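Die Brücke von Skirkero

Als Nipon Prasertsri an jenem Abend im April die Pension in Skirkero betrat, hatte er außer einem Koffer nur den Brief seiner Tante bei sich, und der war, wie alle ihre Briefe, viel zu lang und roch ein wenig nach Zimt. »Geh nicht gleich zum See«, hatte sie geschrieben, »trink erst etwas Warmes.« Also trank er etwas Warmes. Die Wirtin, eine breite, freundliche Frau, stellte ihm ungefragt Suppe dazu und erzählte von der alten Brücke, über die früher alle gegangen waren, die jemanden wiedersehen wollten – und von denen, die auf halbem Wege umgekehrt waren, ach, das waren auch nicht wenige gewesen.

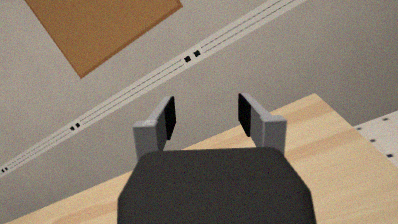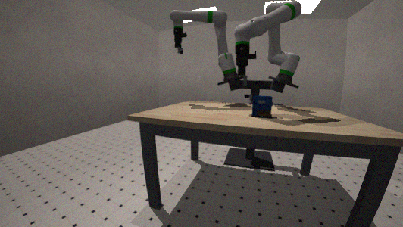 Oben der geöffnete Greifer, unten die beiden weißen Arme über dem Holztisch.

Nipon hörte zu, bis die Suppe kalt war. Er dachte an seinen Bruder, der drüben wohnte, keine 545 Schritte vom anderen Ufer, wie die Tante behauptete, und mit dem er seit drei Jahren kein Wort gewechselt hatte. Um das Haus war es gegangen, um das Haus und den dummen Birnbaum. Draußen läutete eine Glocke, und die Wirtin legte ihm, als hätte er darum gebeten, seinen Mantel über die Stuhllehne.

»Die Brücke ist abends beleuchtet«, sagte sie.

Er faltete den Brief zusammen, bedankte sich für die Suppe und ging.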